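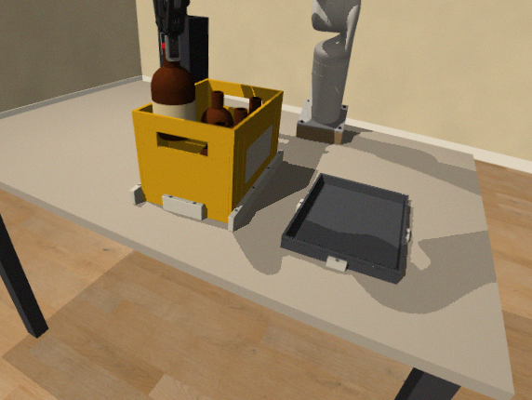 Yellow crate on a gray table, rendered

Rovden auto-skinning: worth paying for?

knucklebone
Apr 17, 2023
The Rovden page says you can drop in any biped mesh and get "production ready" weights in one click. I've heard that before. The trial stops at 1,000 vertices, so you can't test it on anything you'd put in a shot. I ran my low-res dummy through it and the elbows were fine, but elbows are always fine. Shoulders and hips are where these tools fall over, and the demo reel never lifts an arm past the ear. Has anyone paid for it and used it on a real character?

softjoint
I bought it in February. It saved me a day on the Wistcombe short, which had a lot of background characters. Hips needed cleanup, sure, but so do mine when I paint from scratch. I think you're being hard on it.

knucklebone
Background characters standing around? Or did they sit down and climb things? A day saved on a crowd that never bends tells me very little.

softjoint
Mostly walking. A couple of them sit. The seated ones took the longest to fix, I'll give you that.

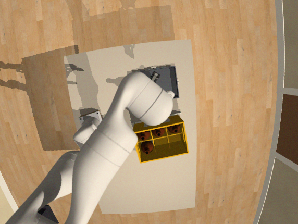 hingepoint replied:
Sitting is the whole test, and it failed it. I did the same comparison with Stubbs, which is free, and got the same pinched hip crease in the same spot. If you have to repaint that area either way, what is the $50 for?

softjoint
Stubbs crashed on me every time I had a second mesh in the file. Clothes, hair, whatever. Rovden didn't.

hingepoint
Fair, but version 2 of Stubbs fixed that for me. Bind the body first and copy the weights to the clothes.

rowlock
Has either of you tried it with twist joints in the forearm? The Risness course tells everyone to buy Rovden and then uses a rig with no twist joints at all. Made me wonder how hard they looked.

knucklebone
That course also has a discount code for it on every page, so I'd take it with some salt. Does anyone know if the refund window is still 24 hours? I could put my ogre through it in an evening. If the armpits survive I'll come back and say so.

softjoint
It was when I bought mine. Save a copy of the file first, it overwrites your existing weights and undo doesn't always bring them back.

knucklebone
Great, another thing the page leaves out.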